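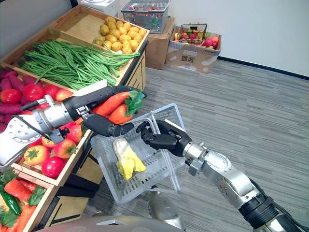

4. Filling and tending the produce stand

Read section 3 before you start. The stand must be level, the feet screwed down and both tiers locked at the back before any produce goes on it. Section 4 covers the daily work: filling the crates, setting out loose vegetables, looking after the baskets and clearing down at closing time.

The instructions assume the Kustetti stepped stand with the standard wooden crates. If you have the narrow version, leave out step 6 of 4.2 and see the notes on spacing in section 7.

4.1 Before filling

1. Lift each crate off its tier and turn it upside down over a bin. Tap the base to shift soil and bits of leaf.

2. Wipe the inside with a cloth wrung out in clean water. Do not soak the wood. Crates that have been left standing in water swell at the joints and will not drop back between the guide rails.

3. Run a gloved hand along the top edges. Splinters can be taken down with the fine side of the sanding block supplied. A crate with a split rail should be taken out of use.

4. Let the crates dry for 30 minutes with air moving round them. Stand them on end and do not stack them while damp.

5. Put the crates back from the top tier downwards. Each one should sit flat and should not rock when pressed at the corners.

Caution: Do not use furniture polish, oil or scented cleaner on any part that touches food.

4.2 Filling the crates

Heavy roots and tubers go at the back and on the upper tier, where they hold their heap and are not leaned on. Long or soft vegetables go lower down and nearer the customer.

1. Start with potatoes. Tip them in gently from a low height, a part-sack at a time. Dropping them from shoulder level bruises them and the marks show by the next morning.

2. Heap them into a rounded mound. The sides of the mound should meet the crate just below the rim, so that taking one potato does not send others over the edge.

3. Check for green patches, soft spots and cuts as you go. Remove anything doubtful.

4. Lay green beans lengthways on the lower tier, all pointing the same way. A large bundle looks better than a loose scatter and is easier to pick up by the handful. Take out any that are bent double or have gone brown at the ends.

5. Set out carrots with the tops still on, leaves facing outwards. Keep bunched and single carrots apart if they are priced differently.

6. Leave a hand's width between different vegetables on the same tier. Price cards go in this gap.

7. Step back to where a customer would stand and look at the stand from both ends. Anything hidden behind a heap should be moved forward.

Note: The upper tier is rated for 40 kg spread evenly. Do not stand bags or boxes on top of the produce, even for a moment while you are filling another crate.

Note: Carrot tops wilt well before the roots do. Limp tops can be twisted off and the carrots sold loose. Yellowed leaves should always come off.

4.3 Shopping baskets

The clear baskets are the Kuvetti type, with perforated walls and a wire handle. They are meant for loose vegetables and light packets. Glass jars and large sacks of potatoes should go in a trolley or straight to the till.

1. Keep the baskets nested at the end of the stand nearest the entrance, handles folded down on the same side.

2. Look over each basket before it goes out. Hold it up to the light and check the walls and base for cracks, which are hard to see in clear plastic when it is lying flat.

3. Check that both ends of the handle are seated in their holes. Pull upwards firmly. If either end moves, put the basket aside for repair.

4. Empty out leaves, stalks and paper. Bean ends lodge in the perforations and can be pushed through with a soft brush.

5. Wash the baskets in warm water with washing-up liquid, rinse, and leave them upside down to drain. Do not put them in a dishwasher.

When you are helping a customer fill a basket, or making up an order, pack it in this order:

1. Bagged or wrapped goods flat on the bottom.

2. Potatoes and other heavy loose items next, to one side of anything that will crush.

3. Carrots laid in at a slant with the leafy ends towards the rim. Lower them in by hand. Dropping them in snaps the thin ends.

4. Beans and leaves last, on top.

Hold the basket steady by the rim or the handle while filling it. A basket hanging from its handle alone will tip if all the weight goes in on one side.

Caution: Never leave a basket on the floor in front of the stand. It is clear plastic and people do not see it.

4.4 Topping up during the day

Small and frequent top-ups keep the stand tidy. Waiting until a crate is nearly bare means a lot of work at once, usually at the busiest time.

1. Check the lower tier every hour. It empties first.

2. Bring older stock to the front or the top before adding new. With potatoes, move the remaining ones to one side, add the fresh ones beneath and behind, and bring the others back over.

3. Straighten the beans. Customers pull from the middle and the bundle spreads.

4. Pick up anything from the floor straight away, including single leaves – a carrot top on a smooth floor is very slippery.

5. In warm weather, mist leafy tops lightly. Do not mist potatoes or beans.

If the stand has been filled for a Saturday, keep a reserve crate of potatoes and one of carrots behind the counter. Mark them with the date they came in.

4.5 Clearing down

1. Remove the beans first and put them in covered trays in the cold room.

2. Take the carrots off next. Tops can be left on overnight if they are fresh, with a damp cloth laid over them.

3. Potatoes may stay in their crate. Cover the crate with the dark cotton sheet, tucked in on all sides to keep out the light.

4. Brush down the empty tiers from top to bottom, then sweep the floor under and in front of the stand.

5. Collect the baskets and check them as in 4.3.

6. Note any damaged crates or baskets on the sheet at the back of this manual.

4.6 Common problems

Crate rocks on its tier
Lift it out and look for a potato or a stone caught under the base. If the tier is clear, check the feet as described in section 3.

Potatoes roll off the mound
The heap is too steep. Take a layer off the top and spread the rest towards the corners.

Beans look dull or feel limp
They have been out too long or are standing in a draught. Move the crate away from the door and put out a smaller quantity at a time.

Basket walls have turned cloudy
The usual cause is water that is too hot or a rough scouring pad. The basket can still be used, provided there are no cracks.

Basket handle squeaks or sticks
Ease both ends out, wipe the holes with a dry cloth and refit. Do not oil the wire.

4.7 Spare parts

Replacement crates, handles and cotton sheets can be ordered from Istel. Quote part 982 for the basket handle, which is sold in packs of 2. Crates are supplied singly and come untreated, so give them a wipe and a drying period as in 4.1 before first use.

Questions about this section should go to Rattana Jitpraphai at the Wongsuwan parts desk. Please have the number stamped on the back rail of the stand to hand when you call.

Section 5 deals with moving the stand and storing it over winter.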